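Zapata 600 Ball Trolley
Item code 3461

Home > Basketball > Court equipment > Ball storage

Lockable ball trolley for clubs, schools and leisure centres. Holds 16 size 7 basketballs or a few more in size 5. In stock, flat packed.
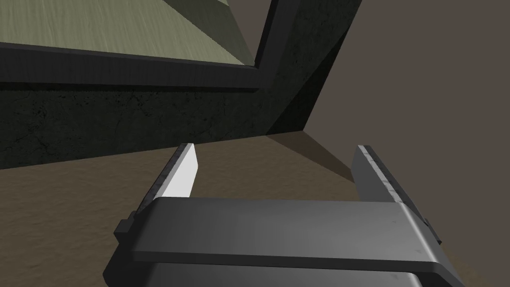

Carnine Basketball Department

The Zapata 600 is a steel tube trolley with four castors and a hinged lid. It takes its name from its width of 600 mm, so it will go through a standard single doorway with the balls still inside. Clubs that share a hall and have to put everything away at the end of a session are the main buyers.

The balls sit loose in the basket. We also sell a racked version, the Zapata Rack, which holds each ball on rails and looks tidier at courtside, but it is wider and has no lid. If your trolley lives in a shared store, buy this one. If it stays out beside the court on match nights and goes back to a room of your own, the Rack is easier to take balls from during a warm-up.

What changed on the current model

The old model had small hard castors that left marks on some sprung floors. The current one has larger rubber castors in grey. The two at the handle end are braked. The hasp has been moved from the side to the front, and the lid now folds right back and hangs down behind the basket, where the old lid stood upright and was forever being knocked shut.

The basket has not changed, and spare panels for the old model still fit.

Specification

Item code: 3461
Width: 600 mm
Capacity: 16 balls, size 7
Frame: steel tube, powder coated
Colours: black, royal blue
Castors: rubber, non-marking, two braked
Lid: hinged, with hasp for padlock
Assembly: required, tools supplied
Guarantee: 2 years on frame, castors excluded

Padlock not included. The hasp takes a shackle of up to 8 mm.

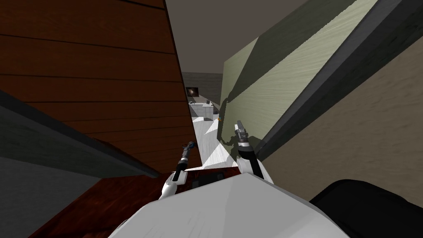 Assembly takes one adult around half an hour. Fit the castors to the base first, then stand the base on its wheels with the brakes on and bolt the side panels to it. Leave all the panel bolts finger tight until the fourth side is in place. If you tighten as you go, the last panel will not line up and you will have to start again. The lid goes on last. Go over the bolts once more after a month of use.

The instructions in the box show the handle fitted at the left. It can go at either end, and the holes are drilled for both, but keep it at the same end as the braked castors.

Which balls fit

Any size 5, 6 or 7 ball will go in. The stated capacity is for fully inflated size 7 balls with the lid closed and locked. You can pile more in with the lid open. We don't suggest moving it like that, as the top ones roll off whenever the trolley goes over a threshold.

The panel mesh is too open for tennis balls and for the small reaction balls some coaches use. A mesh liner is available (see below).

Use and care

For indoor use. The coating will stand up to a damp store room but the trolley should not be left outside, and outdoor clubs at Cokarness and elsewhere have told us that the bolts rust long before the frame does. Wipe down with a damp cloth. Do not use solvent cleaners on the castors.

Hair and floor fluff collect round the castor axles. Pull this out at the start of the season and again in December or so. A trolley that drags to one side nearly always has a blocked castor.

Children should not ride on or in the trolley. It is not weight rated for that and it will tip.

Extras and spares

Mesh liner, fits inside basket
Castor, plain, single
Castor, braked, single
Side panel, long
Side panel, short
Lid with hinges and hasp
Bolt pack
Name plate, blank, for club name or crest

Spares are normally sent by post the next working day. Lids and panels go by carrier with a separate charge, shown in the basket before you pay.

Buying with balls

The trolley can be ordered with a full set of Zornora Indoor or Zornora Match balls at a lower price than buying them separately. Choose the ball and size from the menu at the top of the page. Balls are supplied deflated with a hand pump and two needles. Mixed sizes are possible on request, so junior sections can have a half and half set, but allow a few extra days.

Delivery and returns

One box, delivered to the ground floor. The box is heavy for one person to lift, though it can be walked along the floor on its corners. Please have somebody there to sign. School orders can be held back to the start of term if you say so when ordering.

Unused trolleys can be returned within 30 days in the original box. We can't take back a trolley that has been assembled unless there is a fault. 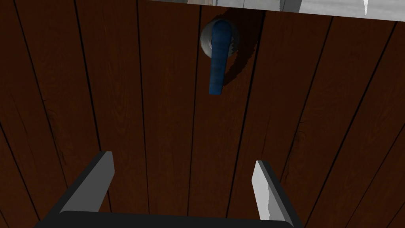

Plank door with blue lever handle

Related items

Zapata Rack, courtside
Zornora Match ball, size 7
Zornora Indoor ball, sizes 5 and 6
Carnine double-action pump
Carnine ball bag, carries six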